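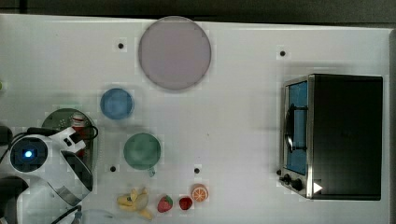 How many demos per task before you stop?

skestum_rig
Posted 5/4/22
Kitchen set, one arm, teleoperated. The task is to pick a named food item and put it on a named plate. I have 50 demos per item and the policy reaches for the right thing but closes early on the strawberry. The plan was to go to 500 per item. Is that sensible, or am I wasting a month?

Drirkia
Wasting it, I'd say. We went from 50 to 500 on a drawer task and the gain was small until we moved the start positions. Vary the layout first.

sitthichai_lab
Disagree. Early closing is usually the operator's timing, copied faithfully. Plot gripper command against distance to object for all 50. If the spread is wide, more layouts will only hide it.

skestum_rig
Plotted it. The spread is wide, and worse on the small red fruit than on the banana. Two operators, and one of them closes while still descending.

sitthichai_lab
Drop that operator's episodes and retrain before collecting anything else.

Drirkia
Or keep them and label by operator. Throwing out half the set at this size is expensive. Your plates are well apart too, so the placing half of each episode is still good.

ita
Do you reset the objects by hand? We did until January and they drifted back to the same few spots – the model learned the spots. Now a script prints a layout before each episode. 900 episodes on that beat our older 3000.

skestum_rig
By hand, yes. The oven stays put and only the food and dishes move. Could you share the script?

ita
Sent you a message. Set the minimum spacing yourself, our default is too tight for a wide gripper.

sitthichai_lab
Still want to see the retrain on one operator first. Same seed, same checkpoint step.

skestum_rig
Running tonight. Will post both curves.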